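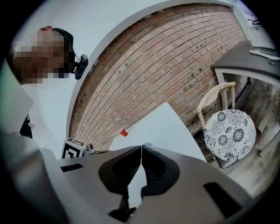
One of the hand-held grippers at Plorari, fingers nearly closed, marker cube on the housing.

I went to the Plorari open day on Friday, mostly to see how they record manipulation data with hand-held grippers. Readers who followed my Paisan posts will know I have been fighting calibration drift on my own setup, so I went with a list of questions and left with answers to most of them.

The demonstration was run by Amirhossein Ansari. An operator wears a headset, holds a gripper in each hand, and does a short task at a small table. Finger opening is logged with the gripper pose. Each session lasts 40 minutes, then the operator takes a break. Ansari said quality falls off before people notice they are tired, and that wrist angle is the first thing to go.

I asked about the fiducial cubes. The printed squares give a pose reference that can be checked against the headset tracking. If the two disagree by more than 3 mm for 10 consecutive samples, the episode is flagged and someone looks at it by hand. My own threshold was tighter than that and I was throwing out good data. I have since loosened it.

The task for the afternoon was cups and drinking straws. A straw is a poor object for this kind of work: thin, light, easy to crush, and it turns in the fingers if it is gripped off center. Ansari picked it for those reasons. The ribbing on the pads helps with the turning, he said, but does little about crushing, so operators are told to close slowly and stop at first contact.
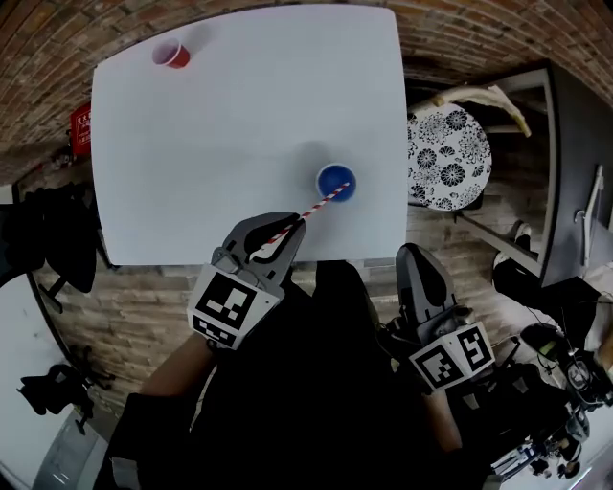
Straw and blue cup. Left gripper on the straw, right gripper open at the near edge of the table.

Two-handed episodes get reviewed separately from one-handed ones. The idle hand is the usual problem. Operators let it wander, and a policy trained on the result learns to wander too. The Plorari rule is that a gripper with nothing to do stays open and close to the table.

Visitors could try it for a few minutes. I did 18 episodes, of which two were flagged, both for letting the left cube turn away from the headset cameras. The grippers are front-heavy and I would want a different handle angle for a full session. Esmaeil Tabrizi, who was in the same group, had no complaint about the handle but wanted stiffer fingers.

File format is their own, with an export script. Ansari offered me a small sample set, and I will try loading it into Fundora once I have fixed the time offset bug from the last post. The next open day is in December.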